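Automation and Shift Work in Garment Folding
Project report, Ynyr Vaughan
August 11, 2025

1. Background

Vukano runs a rental laundry in Zurnberg with two folding lines. Jeans and work pants were folded by hand until February, when a Gedadeck folding cell was added to the second line. The report covers what changed for the people on that line. Machine speed is treated only where it affects their work.

2. Method

I observed both lines over six shifts and read the stop log kept by the shift lead. The log had 218 entries. Short talks were held with nine workers during breaks.

3. Findings

3.1 Tasks. Before the change, a folder handled up to 80 pairs an hour. Folders on line two now load the cell, clear stops and check stacks. Two said their shoulders hurt less. Four said the day felt longer.

3.2 Stops. Most entries concern thick seams and pants fed in at an angle. Clearing a stop takes under a minute, but the worker has to stay within reach of the cell, so breaks are harder to time.

3.3 Skills. New tasks were taught in one afternoon. Pay grades were not changed, and several workers raised this.

3.4 Gripping. Denim is handled flat, with a two-jaw gripper. Jaw position relative to the back pocket matters because the pocket seams add thickness.

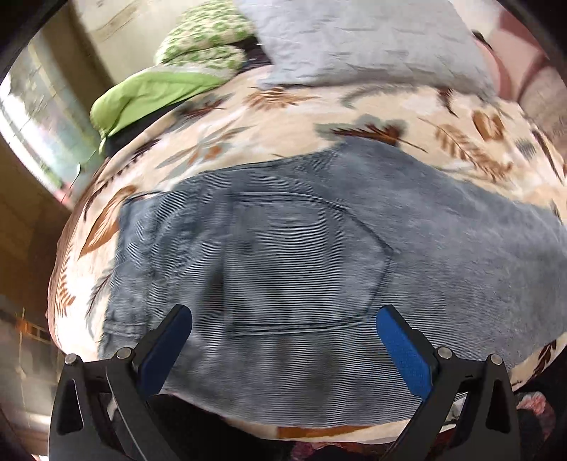
4. Limits

The sample is small and the night shift was not observed. The log does not say who cleared each stop. Workers on line one were asked fewer questions.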